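4. Making the bed: how households divide and order the work

4.1 Why a small task deserves a whole section

We did not set out to write at length on bed-making. The diaries were meant to tell us about washing days, and the bed was only the place where the clean laundry ended up. Yet when Sowmya Krishnan began coding the first batch of entries, the bed kept turning up in the margins, in the afterthoughts, and in some of the liveliest writing we received. People who gave a single line to a whole evening's ironing would give half a page to the question of which way round a duvet cover should go. It was a delight to read, and it changed the shape of the study.

Earlier work on domestic routine has tended to treat the making of a bed as one act, done or not done, usually in the morning. Time-use surveys fold it into "tidying", where it disappears. Our material suggests that at least two quite separate jobs share the name. One is the daily straightening, which takes little time and is often done while thinking about something else. The other is the full change, when the bed is stripped, the linen is washed, and everything is put back. The two differ in who does them, in how they are talked about, and in how far the people doing them feel they have a method. We keep them apart throughout this section, and call them the daily bed and the changed bed.

4.2 The entries

The Plarkonville diaries contain 3239 entries that mention bed linen in any way. Each was read twice, first by Krishnan and then by Bindu Reddy, who had not seen the earlier codes. Where the two readings differed, the entry went to Usha Palaniappan, who had the final say. Most of the differences concerned entries in which washing and remaking ran together in one sentence, such as "got the bedding in before the rain and did ours". We coded these as changed beds wherever the writer mentioned putting anything back on.

Diarists wrote in their own words, in a plain notebook, with no printed headings beyond the time of day. This made coding slower, but we would do it the same way again. A tick-box form would have given us the hour and the person, and would have lost the small arguments, the pride and the muddle that make up the rest of this section. We also held long interviews in 20 homes, most of them in September, when many households were swapping summer bedding for winter weight and had plenty to say on the subject.

4.3 The order of work

The order in which people put things back on the bed is far more settled within a household than between households. Once a person has an order, they keep to it. Krishnan found diarists describing the same run of steps in almost the same words months apart, even where they had complained in between that it was a silly way to go about it.

Three orders cover the great majority of changed beds. In the first, which we call base first, the fitted sheet goes on straight away, followed by the pillowcases and lastly the duvet cover. In the second, cover first, the duvet is dealt with while the mattress is still bare, on the grounds that it is the worst part and best got out of the way. In the third, pillows first, the pillowcases are done sitting down, often in another room, before the bed is touched at all. Pillows first is the smallest group and easily the most cheerful. Its members write about the job as a rest.

The base-first group interests us most, as it has a stage in the middle that the others lack. The fitted sheet is on, the bed looks half done, and the cover is waiting. This is the point at which work most often stops. Diarists leave to answer the door, to see to a child, to hang out the second load, or simply to have a cup of tea. We came to call it the resting stage, and an arrangement of the same general kind is shown in Figure 4.

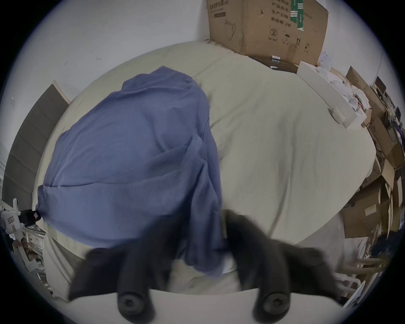 Figure 4. Bed with a pale fitted sheet in place and a blue cloth, a sheet or duvet cover, gathered loosely on top.

The resting stage is where we find the strongest feelings about other people. A diarist who has stopped halfway rarely sees the bed as unfinished; it is, in one woman's phrase, "well under way". A partner who comes upon the same bed is quite likely to record it as not done. Both entries sometimes survive for the same afternoon, and reading them side by side was one of the real pleasures of the project. In one household the first diarist wrote "bed nearly sorted" and the second, at a quarter past four, wrote "no bed".

This matters for how such work is counted. A survey that asks each partner whether the bed was changed will get two honest and opposite answers, and the usual practice of averaging them hides precisely the thing worth knowing. Mikkelsen makes a similar point about cooking, where the person who chopped the onions and the person who served the meal may each believe they made dinner. We think the case of the bed is even clearer, as the two halves of the job can be hours apart.

4.4 The duvet cover as a skilled task

Nearly everyone dislikes putting on a duvet cover, and nearly everyone believes they know the right way to do it. These two facts sit together quite happily. Raghavendra Joseph, who led the interviews, asked each person to explain their method to him as though he had never seen it done. The answers were long, warm and full of hand movements, and several people went off to fetch a cover so as to show him properly.

The methods fall into two families. In the inside-out family, the cover is turned, the hands go in to find the far corners, the duvet is gripped through the cloth, and the whole thing is shaken down. In the feeding family, the cover stays the right way out and the duvet is pushed into it corner by corner. People who use the first tend to have been taught it, and can often say by whom. People who use the second tend to have worked it out alone, and are a little defensive about it. Both families include people who are very quick.

Teaching turned out to run in more directions than we had guessed. We had looked for mothers teaching daughters, and we did find it, but we also found a grandfather who learnt the inside-out method from his granddaughter, and a lodger who passed it on to an entire house. One interviewee had picked it up in her first hotel job and described the moment with real joy. "I thought, I have wasted years," she told Joseph, and then taught it to him on the spot.

Skill of this sort leaves little trace. No object is made, and the result is undone the same night. Perhaps this is why it is so seldom studied, and why the people who have it are so pleased to be asked. Hertta Rantala has argued elsewhere that domestic skill is best seen in the correction of small faults, and the interviews bear this out. Skilled bed-makers could all name the faults they look for: the corner that has slipped back, the cover with the opening at the head, the fitted sheet put on sideways so that the last corner will not reach. Less practised ones spoke only of the bed looking wrong.

4.5 Who changes the bed

The daily bed is shared more evenly than almost any other task in the diaries. It usually falls to whoever gets up last, which spreads it about in a rough and ready way. The changed bed is a different matter. Most couples have one person who decides that it is time, and that person also does most of the stripping. The other joins in, if at all, for the duvet cover, and this help is generally recorded by both.

Deciding is the part that goes unrecorded. Palaniappan noticed that entries almost never say "decided to change the bed", though they do say "decided to bake" or "decided to ring my sister". The decision shows up only sideways, through remarks on the weather, on the state of the washing line, or on guests. In the Wuvness homes, where drying space is shared between neighbours, the timing depends on the rota, and there the decision is spoken aloud and written down. We would very much like to see this followed up in other places with shared drying space. Section 5 turns to the drying itself, and to the part played by the landing, the banister and the back of the kitchen door.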